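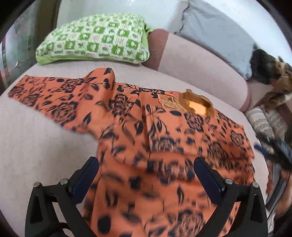 Before you fly to a summit or a ministers' meeting, set up your delegate profile in Ravis, the accreditation tool I look after. I've walked plenty of new embassy staff through it and the dress line trips up nearly all of them! It's free text, so plain words are fine – an orange garment with dark roses and a long sleeve would go in as "floral, long sleeves" and protocol takes it from there.

Print this page | E-mail this page

1. Sign in and open Delegations. Pick your country, then the meeting.

2. Add your head of delegation first. I once put Magnus Menzies in ahead of his own minister and had to start over (sorry, Magnus).

3. Enter the three-digit room code from your invitation letter, for instance 263.

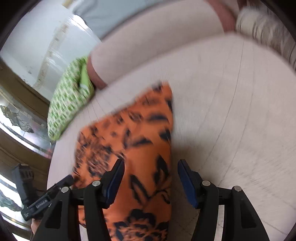 4. Choose up to 2 advisers for the main table. Anyone else goes under Overflow, and they'll get a badge for the listening room.

Note: if your government hasn't confirmed it's coming, tick Provisional. I do this a lot in April, when half the replies are still out.

Caution: don't press Withdraw to fix a typo. It sends a notice to every other delegation – use Edit.

5. Press Submit and save the receipt.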